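Vallholm Sloped-Wall Storage Bin, square, gray

Product group: Bins and trays for mixed small items
Series: Vallholm
Maker: Pevby
Color: gray

The Vallholm is a square bin with four sloped walls and a flat floor. It is made for the things which have no shelf of their own: office supplies, toys, small blocks, soft items, parts waiting to be sorted. You put them in from the top, and you take them out from the top. There is no lid and no divider in the standard version.

Many customers ask us why the walls are sloped, as a straight box of the same outer size would hold more. This is correct, it would hold more. But in a straight box the small things go into the corners and stay there, and the hand has to go in at a steep angle to get them. With sloped walls, things that land on the side tend to slide toward the floor, and there is more free space for the hand or the tool at the top. We think this is worth the lost volume for daily use. If you only want to store something for a long time, please look at our Uibo boxes, which have straight walls and can be stacked closed.

What to put in it

The bin is meant for mixed contents. A tape dispenser, a plush doll, a small cushion and a toy block can lie in the same bin, and each of them can be picked up separately as long as you do not fill too high. We recommend one layer of items on the floor if you want to see everything at one look.

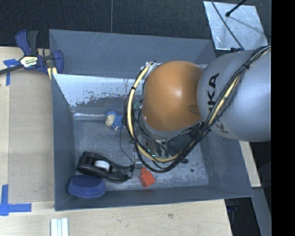

Soft items are best placed near a wall and heavier ones closer to the middle, so the bin stands quietly when you pull it across the table. For very small items (screws, beads, paper clips) we suggest to order the Trudeo insert, a shallow tray which lies on the floor of the bin and can be lifted out in one piece.

Where to put it

The bin should stand on a flat and level surface. A wooden tabletop is good, a workbench is also good. The footprint of the floor is smaller than the top opening, therefore please leave free space on all sides and do not push two bins together at the floor. They will touch at the upper edge first. On a smooth table you can use the set of 3 anti-slip strips, which is sold separately.

Size and weight

Top opening: 360 x 360 mm
Depth inside: 98 mm
Recommended load: up to 15 kg, evenly spread
Shape: square, four sloped walls, flat floor
Lid: none

Please measure your table or shelf before ordering. The top opening is the widest part of the bin, so this is the number you need.

Surface and care

The inside is smooth when the bin is new. With use it will get marks, this is normal and has no influence on the function. Metal items with sharp edges leave light streaks on the walls, and rubber leaves dark ones. The dark ones can mostly be removed with a damp cloth and a little dish soap. For rust marks from tools use a soft brush, and wipe dry afterward. Please do not use steel wool or scouring powder – they make the surface rough, and after that small items do not slide so well anymore.

Sticky rests from tape or labels come off best with cooking oil. Leave it for some minutes and then wash.

Ordering

The bin is sold as single piece. The Trudeo insert and the anti-slip strips are not included and have their own order lines. If you order bins for a whole room or workshop, write to us before and tell us what you want to keep in them, then we can check if the Vallholm or the Uibo is the better choice for you.

Orders received before noon are normally packed the same working day. Bins can be returned unused, in the original carton. Inserts can be returned also when the carton was opened, but please not when they were already in use.

Related products: Uibo straight box, Trudeo insert tray, anti-slip strips (set of 3)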